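Trokix Workplace Sounds - read me first

Hello, and thank you for downloading our little collection.

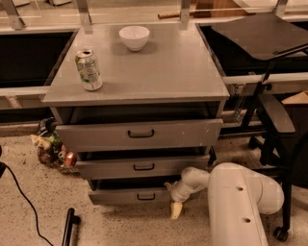

We began it in April, when Kendra Friesen wanted some ordinary office noise to play behind a radio play and could only find the same telephone ringing over and over again. She asked me, I asked Fredy Huamán, and between us we had rather more recorders than sense, so off we went.

What you get

There are 2,580 clips altogether. Of these, 1,554 are short sounds (doors, chairs, kettles, staplers, a good many coughs) and 903 are longer stretches of background hum. The remaining 123 are odds and ends that wouldn't fit either heading, and I'm very fond of them - do have a rummage in the folder called "misc" when you have a quiet half hour.

Everything is mono WAV at 48 kHz. The file clips.csv has one row per clip, with its name, length in seconds, the kind of room and whoever made the recording. Room names are our own, so "big room" means whatever Fredy thought was big that day.

Things to know

Speech was cut wherever we could make out words. If you do catch somebody talking, please write to us with the clip name and we'll take it out of the next version.

Pui-shan Tse listened to 658 of the clips on headphones and corrected their labels, bless her. The rest have been checked by one person only, and I'm afraid "drawer" and "cupboard" do get muddled in places.

Version 1.1 fixes the clipped starts in the stapler folder and puts back the lift sounds that went missing from 1.0.

Use it for whatever you like, paid work included. A mention of Trokix in your credits would be lovely.

Tyson Chisholm
June 16, 2025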